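Who Makes the Rules for Robots?

Ask a grown-up whether a robot is safe and you will probably hear "Of course it is, there are rules." That's a fine answer as far as it goes. Your next question should be: which rules, who wrote them, and did anybody check?

People love to talk about robot laws from stories, the kind where a robot is told never to hurt a human and then obeys. Real robots don't work like that. A robot arm doesn't know what "hurt" means. It knows numbers, such as how far to turn a joint and how hard to push. So the real rules are written for people: the people who build the robot, the people who set it up, and the people who stand next to it.

What is a standard?

A standard is a long, rather dull set of instructions that a lot of people agreed on. There are standards for bike helmets, for electric plugs, and for the height of stairs. Robots have them too. A robot standard might say that there must be a stop button you can reach quickly, or that somebody has to think through everything that could go wrong before the robot is switched on. That thinking-through is called a risk assessment.

A risk assessment sounds very grand. Really it is a list of worries. What if the arm bumps a hand? What if the power goes out while it is holding something? For each worry, you write down how bad it would be, how likely it is, and what you are going to do about it.

The trouble is that anyone can write a list. A short list with only easy worries on it looks just as neat as a good one.

Small jobs need rules too

Most people picture a giant arm in a car factory, behind a tall fence. Fences are a very good rule, by the way. They are simple and they don't need a software update. But plenty of robot arms work at tables, doing small things with everyday objects like mugs and spatulas.

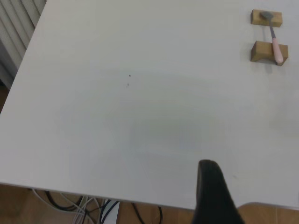
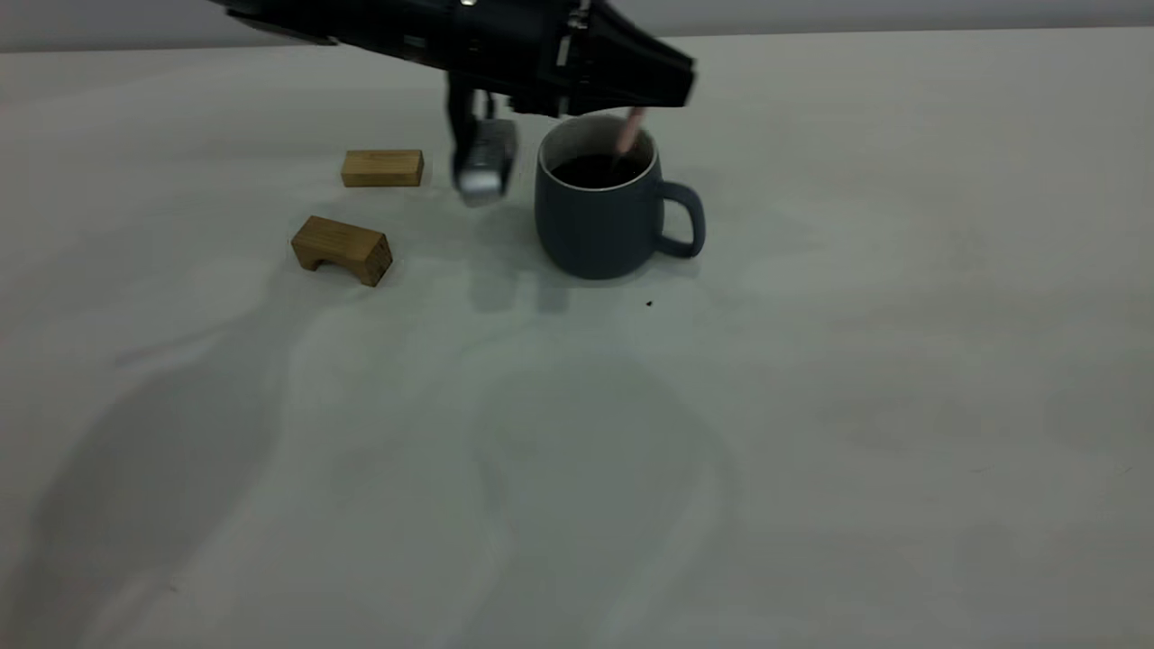

Are jobs like these dangerous? It depends, and you should be suspicious of anyone who answers faster than that. Think about a mug with a drink in it. If the drink is cold, a spill makes a mess. If it is hot, a spill can burn someone. If it is near something electrical, you have a different worry. The robot might make exactly the same move each time, and the risk would still change.

That is why a sticker saying "safe robot" doesn't tell you very much. You may have heard of "cobots," which is short for collaborative robots. They are made to work near people, and many of them stop when they bump into something. Good! But put a knife in the gripper of the gentlest cobot in the world and you have a gentle robot waving a knife. The safety belongs to the whole job: the arm, the tool, the thing it is holding, the table, and you.

A made-to-measure test

Wouters, a company that sells small arms to schools, sent us a leaflet in July. It said its arm had passed 300 safety tests. We wrote back with 2 questions. What were the tests, and how many of them had a person nearby? The company kindly sent the full list. In 148 of the tests, the arm was moving with nothing in its gripper at all.

Those tests aren't useless. You do want to know that an empty arm behaves itself. But they can't tell you what happens when it is holding something heavy or slippery, and the leaflet never mentioned that. A big number made us feel safe for a minute, which was probably the idea.

Another company, Trultus, says its arm "follows all the standards." All of them? There are more standards than you might guess, and some have nothing to do with arms. When somebody says "all," ask for the names.

Good habits around a robot arm

These come from the workshop guide used at the Wadano learning center, and we think they are sensible.

Know where the stop button is before the arm moves. If you have to look for it, you aren't ready.

Keep your hands out of the arm's reach while it has power, even if it is standing still. A still robot may only be waiting for its next instruction.

Tie back long hair and take off anything that dangles.

Start slowly. A new job should be tried at low speed first, with a grown-up who knows the machine.

Don't trust it just because it worked last time. The Wadano guide asks for 3 slow practice runs before anyone turns up the speed. Is three enough? We asked why it wasn't five, and the answer was that three "seemed about right." So even good rules have some guessing in them.

Can rules be wrong?

Yes. Rules are written by people, and people forget things. Standards get changed when someone is hurt, or when a new kind of machine comes along that the old words don't fit. Some of the people who help write them work for robot companies. They know a lot about robots, and they would also like to sell some. Both of those can be true at once.

If you find a rule that makes no sense, follow it while the robot is on, and ask about it when the robot is off.

Page last checked November 30, 2018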